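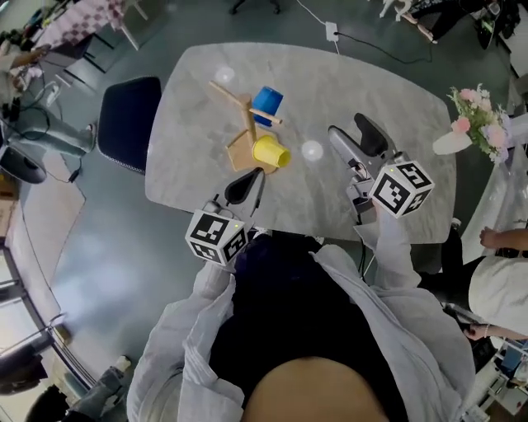 The cups were always the last thing on the table, according to Divya Sastry, and after dinner they stayed there until somebody needed the place for something else.

Press > Home and Table > New Products
14 shares | 2 comments

Brutel introduces the Panent cup stand for small tables

Brutel presents in March the Panent, a wooden stand for keeping everyday cups in one place. It has a square base, an upright post and pegs that go out diagonally. The form is known from the classic mug tree, and we have kept it simple with intention.

The stand is made for homes where the kitchen table is also used for homework, sewing and paying bills. Cups with a handle hang on the pegs. Light plastic cups for children, in colors like blue and yellow, can be kept on it too, and this was a wish from many families during our trial period.

In the trial, 72 households used the Panent for one month. They received it without instructions and were asked to write down where they placed it. Most of them chose the middle of the table, also those who have a free shelf. Several households asked for a heavier base, and the stand which now goes to the stores has it.

"We had first thought of it as a thing for the counter," says Inger Ketilsson, product manager at Brutel. "The families moved it to the table, and we changed our drawings after this."

The Panent weighs 900 grams and costs 32 dollars. It comes in light wood only. The wood should be wiped with a damp cloth and should not go in the dishwasher. Replacement pegs are sold in packs of 2.

Stores can order the stand from March through our distributor Thevar. Product sheets and samples for the press are sent by the Brutel press office on request.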